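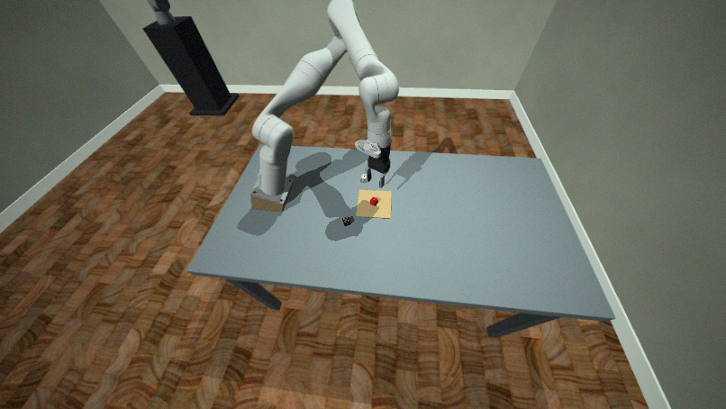

White robot arm on a blue-grey table, simulated room.

Kitchen tips for small pubs and taverns

Most of these were collected from the kitchen at the Karnau in Rorkbridge, with additions from readers. They suit any place that serves food from a small room behind the bar, and several work at home.

Chips
Cut them the night before and keep them in cold water in the fridge. Drain and dry on clean tea towels before the first fry. Wet chips spit and drop the oil temperature. Don't fill the basket more than half full, even on a Friday.

Frying oil
Filter it once it has cooled, after every evening service. If it foams or smells of fish when you're frying potatoes, change it. Never pour it down the sink. Let it cool, put it back in the drum it came in and keep the drum outside with the lid on until it is collected.

Pies
Chill the filling fully before the lid goes on. Poonam Tripathi brushes the inside of the base with egg white and says she hasn't had a soggy one since January. We weigh 243 g of filling into each individual dish, which leaves room under the pastry. 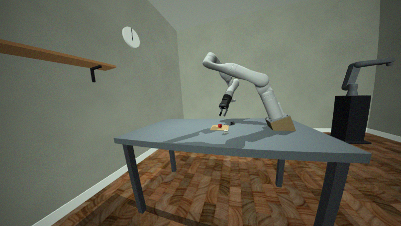
Gravy should be made in one batch and frozen flat in bags. A flat bag thaws in a bowl of cold water while you do the veg. Write the day on the bag before you fill it, as pen won't take on a greasy one.

Pint glasses
Wash these apart from the plates. Any trace of fat kills the head on a beer. If bubbles cling to the side of the glass, it needs doing again. Air dry upside down on a rack, not on a cloth.

Beer towels
Soak overnight in cold water with a cup of soda crystals, then wash as normal. No fabric softener.

Sticky menus
Warm water and a drop of washing-up liquid. Wipe the folds with a cotton bud. Clodagh Ó Dubhghaill uses white vinegar on the laminated sort.

Bar snacks
Keep nuts in screw-top jars away from the glasswasher. If they have gone soft, five minutes in a medium oven will bring them back. Let them cool before you put the lid on.

Send your own tips to Iida Partanen at the Karnau, or leave a note behind the bar.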